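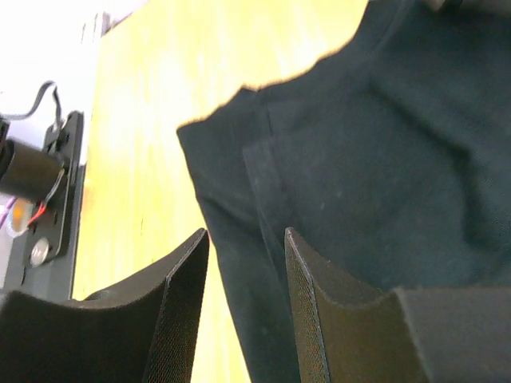 Wrist camera view, dark cloth on the light table, both fingertips in view.

Halangate Cloth Handling Data Project
Progress report to the Flaltlow Fund, second reporting period
Prepared by the project lead, Rezaei Workshop

1. Where we are

This report covers the period from the end of setup through March. The grant pays for the collection of example runs in which a person guides a robot arm through simple jobs with cloth, and for the training of a first learned controller on those runs. At the close of the period we hold 735 accepted runs. Another 129 were recorded and then rejected on review. The reasons are given in section 4.

The collection work is on schedule. The training work is behind where we said it would be, and the delay is explained in section 6. Spending is inside the approved budget and we are not asking for any change to the total. We are asking for permission to move money between two lines, which is covered in section 8.

2. What we are collecting

Each run is one attempt at one job. The operator moves a hand-held leader arm and the robot follows. The system saves the joint positions, the opening of the gripper, and the video from the cameras. A run starts when the operator presses the pedal and ends when the operator presses it again. Between runs the operator puts the cloth back in a new starting position.

The jobs in this period were:

Pick up a corner and lay it over on the opposite side
Pull a crumpled cloth flat
Drag a cloth toward the near edge of the table
Pick up a cloth and drop it in a bin

The first two make up most of the set. We moved time away from the bin job in the middle of the period. It is easy, the runs all look alike, and more of them would not teach the controller much. The corner job is the one Flaltlow asked us to put first, and it is also the hardest. The fingers have to come down next to the cloth, get one tip under or around the edge, and close without pushing the whole thing away. On a stiff cloth this goes well. On a soft one the corner rolls or bunches and the operator has to back off and come in again.

We keep runs with one failed grasp in them as long as the operator recovers and finishes. In the first period we threw those out. After reading through the early results we decided the recoveries are worth having, and the written rules were changed to match. The older runs that had been thrown out for this reason were not put back in, as the camera settings at that time were different.

3. Equipment and software

There are 2 arms in the Halangate room, each on its own table. Both have the same two-finger gripper with printed fingertips and a small camera fixed at the wrist. A second camera on a stand looks at each table from the side.

The recording software is called Jaser. It was written in house during the setup period and it has been updated several times since. The changes that matter for this report are:

The operator now sees the wrist view and the side view together while recording. Before, only the side view was shown live.

Each run is checked right after it ends for dropped video and for gaps in the joint data. If there is a problem the operator gets a message before starting the next run. This used to be found days later.

The job name has to be picked from a list. Free typing gave us several spellings of the same job, and sorting them out took most of a morning.

The fingertips wear. The thin edge at the tip gets rough after long use and starts to catch on loose threads. We replaced the tips on both arms partway through the period and will replace them again before the next block of recording. They are cheap to print, but the gripper opening has to be calibrated after each change, and that takes the arm out of use for part of a day. We now do the two arms one after the other so that one table is always running.

One arm lost several days to a cable fault at the elbow. The cable was replaced and rerouted. We have not seen the fault again.

4. Quality of the runs

Every run is looked at by a second person before it goes into the set. The reviewer plays it at double speed, marks it accept or reject, and writes a short note if it is a reject. The 129 rejected runs fall into these groups, largest first.

Cloth left the wrist view. The operator could still see it on the side view and finished the job, but the wrist video for that stretch shows mostly table.

Job not finished. The operator gave up or pressed the pedal too early.

Video too bright. See section 5.

Hand in view. The operator reached in to fix the cloth during the run.

Wrong label. Where the right label was clear we corrected it and kept the run. Where it was not clear, the run was rejected.

The share of rejects went down over the period. Most of the drop came right after the wrist view was added to the operator's screen. We would have saved time by doing this at the start, and any new site should have it from the first day.

Reviewers did not always agree on what counts as flat in the flattening job. We wrote a one-page guide with still pictures of flat enough and not flat enough, and the reviewers use that now. Disagreements still come up with cloths that hold a crease.

5. Light and dark cloth

This took more of our time than any other subject, so it gets its own section.

Our first cloths were light colored. On the pale tabletop their edges were hard to pick out, for people and for the controller. We added dark cloths in this period. The outline of a dark cloth on the light wood is very clear, and the corner in particular stands out well, as the picture at the top of this report shows. Folds inside a dark cloth are another matter. Deep ones go close to black, and small wrinkles are soft and low in contrast. A hem still reads as a band along the edge, and operators have learned to use it as a guide when lining up for a corner.

The wrist camera sets its own exposure. With a dark cloth filling a large part of the view, the camera brightens everything, and then the bare wood and whatever lies past the edge of the table wash out. In the worst runs the glare on the wood reaches the border of the cloth and the edge we need is lost. We tried three things.

Fixed exposure. This cured the washed-out wood but made the folds in dark cloth worse. It is a fair choice for light cloths only.

Blinds on the window side. This helped a good deal in the afternoon and did little in the morning. The blinds stay down during recording now.

A matte cover on the table. It removed the glare, but the cloth slid differently on it and runs made on the cover do not mix well with the others. We stopped using it.

What we do at present is leave the camera on automatic, keep the blinds down, and reject any run in which the cloth's border cannot be followed at the time of the grasp. Some bright areas remain in the accepted runs. We have kept them on purpose, as the finished controller will have to work in rooms with ordinary windows. If Flaltlow would prefer a cleaner set, we can produce a filtered list from the existing runs without recording anything new.

6. Training

The first controller was trained on the light cloth runs only. It brings the gripper to the right part of the cloth most of the time, and then often closes too early or too high and comes up with nothing. It was not tested on dark cloth in any formal way.

The second controller, trained on light and dark cloth together, was due by the end of this period. It has not been finished. The reasons are plain. The machine we share for training was taken up by other work for longer than planned, and a fault in our own export step swapped the order of the two camera views in part of the data. The fault was found when the early training results made no sense. It has been fixed, the affected runs have been exported again, and a check has been added so that the order is confirmed each time. No recordings were lost.

Training on the corrected data has started. We expect to have a controller ready for testing early in the next period. The test plan is the one in our original proposal and has not changed: a fixed set of starting positions, the same for every version, scored by a reviewer who was not the operator.

7. People and hours

Operators work in blocks with a break between them, and no one records for a full day. Runs made late in a long block were slower and had more repeats in them, which is why the block length was shortened. The daily output did not fall when we did this.

New operators now spend their first block on practice runs that are not saved. It takes most people a few sessions before their corner runs are steady.

8. Budget

Spending on operator time is slightly under plan. Spending on parts is over, because of the cable repair and the extra fingertips. We ask to move part of the unspent operator money to parts. A table with the amounts is attached to the financial form and is not repeated in this report.

9. Next period

Finish training and run the first full test on both light and dark cloth.

Record more corner runs with dark cloth, with the folds placed close to the corner. The current set has few of these.

Add patterned cloths. We have bought them and they have been washed once, so that they lie the way used cloth does.

Replace the fingertips on both arms and recalibrate.

Send Flaltlow a sample of accepted and rejected runs with the reviewer notes, as requested after the last report. The sample is ready and only needs a place to be uploaded. Please send the upload details to the Rezaei Workshop office.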